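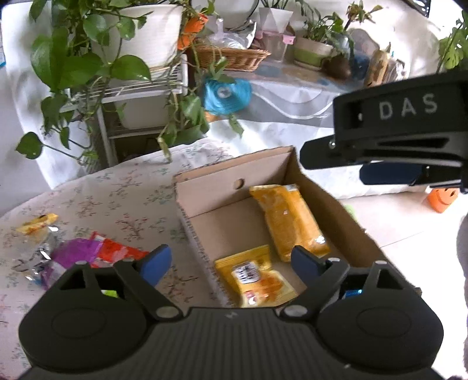 the snack box so far, beside the flowered tablecloth

From: Chiharu Hirano
To: presholm-swap list
Date: Oct 16, 2022
Subject: Re: Re: snack box, what's still missing

Quick one, typing between things. Picture is where the box stands. Two yellow packets in, the long one at the back and the smaller one with the white label in front. That's it! The wrappers on the cloth are not going in, obviously. I'll clear them.

Answers to Tomoyo below, in between her lines.

Tomoyo Kinoshita wrote:
> Hi all, I'm doing the list for the Presholm box and I
> have three questions before I buy anything else.
> 1. Are we keeping the cardboard divider in or taking
> it out? It folds flat to the left side but it still
> eats some space.

Keep it. Folded to the side like now. When the small stuff comes we can swing it back across, otherwise everything slides to one end and the crackers arrive as dust. Remember December.

> 2. The hand hole. Last time Daichi said small packets
> could work their way out of it. Tape or no tape?

Tape, on the inside, right before closing. Not now, I still want to carry the thing. Daichi has the wide brown tape, I only have the clear kind and it peels.

> 3. Weight. Yuto thinks we're already over what we
> agreed, I think he's looking at the old list.

He is looking at the old list. New one has no jars. Nothing in glass, nothing in syrup, please. Two packets weigh next to nothing, we have loads of room.

> Also I can get 200 g bags of the roasted peas from
> Ruvell if people want them. 2 or 3 bags? They go
> flat on the bottom so better to know now.
> Tomoyo

3 bags. If they go on the bottom the yellow ones have to come out first, fine, takes a second. Long packet can go diagonal again on top, it doesnt want to lie straight next to the divider.

Other things while I'm here:

- Osamu, are you still bringing the rice crackers? You said yes and then you said maybe. Need a yes.
- No chocolate. Asked twice already. The Lazăr family keeps the box next to the radiator until everyone's home.
- Anything with a torn corner stays out. Eat it yourself.
- Please leave the writing on the packets facing up if you can, Mrs. Lazăr's kids go through and pick by the label.
- Filling for the gaps: paper only, no plastic bags this time. I have plenty of paper.
- Flaps stay open till all of it is in. Someone folded them over and under last time and one got a crease right accross, then it wouldn't close flat.

Drop off at mine, ring 576 at the street door, the name plate still says Zamen so don't go by the name. If I'm out leave it with Yuto, he knows where the box is. Not on the step, it's going to rain all week.

Tomoyo, can you send the new list round again with the jars crossed out? Some people clearly have the wrong one (hi Yuto).

Ok have to run, will write again when the peas are in

Chiharu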